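Flunness folds its way into December

By Gilmar Peixoto
Saturday, December 2, 2023

The good people of Flunness have been asked to do many things for the sake of the community hall roof. They have run, baked, and sat through a sponsored silence that ended in an argument. This weekend they are folding T-shirts.

The Jesometti Winter Clothes Sort opened this morning in the upstairs room on Utberg Street, where anyone with a spare hour can turn up and put donated clothing into a state that a stranger might want to buy. Last year the sale took place straight out of the bags. It raised 50 pounds and a number of complaints, most of them to do with having to lean into a bin liner to find out whether there was a medium at the bottom.

So there is a method now, and it has been typed up and stuck to the door. Each shirt comes off the heap, gets held up by the shoulders and is given a proper look before it goes anywhere near a fold. Holes go to rags. Stains go to Bragança's, the dry cleaner's next to the bus stop, which has offered to try its luck with the better ones.
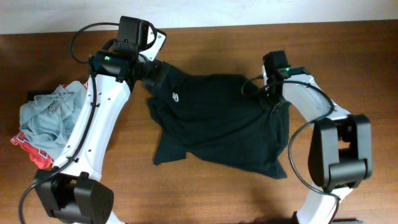
Do the clothes have to be washed before they are handed in?

They should be clean and fully dry when they arrive, because there is no washing machine at the hall and damp cotton spoils whatever is packed with it. Ironing is welcome but nobody will be turned away for creases.

The creases, as it happens, are where most of the morning went. A T-shirt that has spent two years at the back of a wardrobe has settled views on its own shape, and being laid on a table does little to change them. The typed method calls for the shirt to go face down, sleeves in, sides to the middle, then up from the hem in two goes. It runs to a page and a half, with a paragraph on hoods that has already been crossed out and rewritten in biro.

There was some debate over the hem. One school of thought says you smooth from the collar down and let the bottom edge look after itself. The other says the bottom edge has never looked after itself in its life, and that if you start with it straight the rest will follow. By eleven the two schools had taken opposite ends of the stairs for their tea break. Dark cotton drew particular grumbling, as it shows every bit of fluff and very few of its own seams. 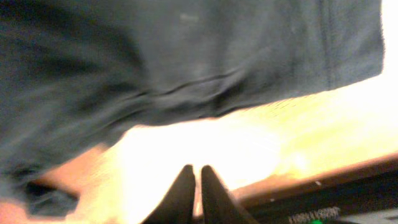

Gervásio Arruda wrote in to the newsletter before the paint on the sign was dry, to say that he has folded his shirts in thirds for 35 years, that halves leave a line down the front of the chest which no amount of wearing will shift, and that he would be along on Sunday to see which way it was being done. He also asked whether there would be parking. There will not.

The organisers have so far declined to rule on thirds versus halves, beyond saying that everything in one box should be folded the same way. This seems wise. The hall still remembers the business with the stacking chairs.

As for what people are giving, the answer is shirts. The appeal asked for coats, jumpers and anything warm, it being December, and Flunness went to its drawers and found the things it bought for the beach. There are running tops, work shirts with the work long finished, and plenty of the sort of T-shirt that comes free with something. Children's sizes are short. Odd socks are not being accepted, although the wording on the door suggests this had to be added later.

Sorting is done by colour first and size second, which has its critics. The thinking is that shoppers spot a colour from across the room and will only read a label once they have it in their hands. Red and blue have a box each, and pale things get one between them.
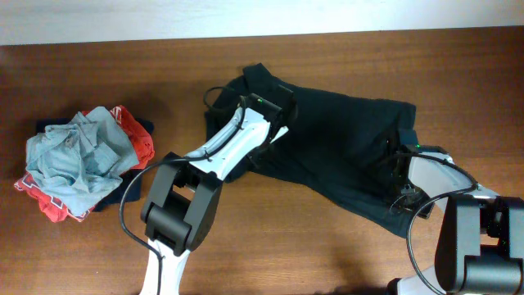 Black has been given two boxes and could probably use a third, along with better light to tell it from navy. Anyone who has dressed for a funeral at six in the morning will know the difficulty. The present arrangement is to carry doubtful items over to the window and take a vote.

The target is roughly 1,000 pounds, to go towards a roof bill that currently stands at 2,441. Everything on the rails will be priced at a pound, or three for two pounds fifty, and the boxes at floor level will be pay-what-you-like in the last half hour.

Sorting carries on tomorrow from ten until four. The sale itself is next Saturday from nine, with tea downstairs. Donations can be left inside the porch until Thursday evening, in tied bags please, and with the hangers taken out.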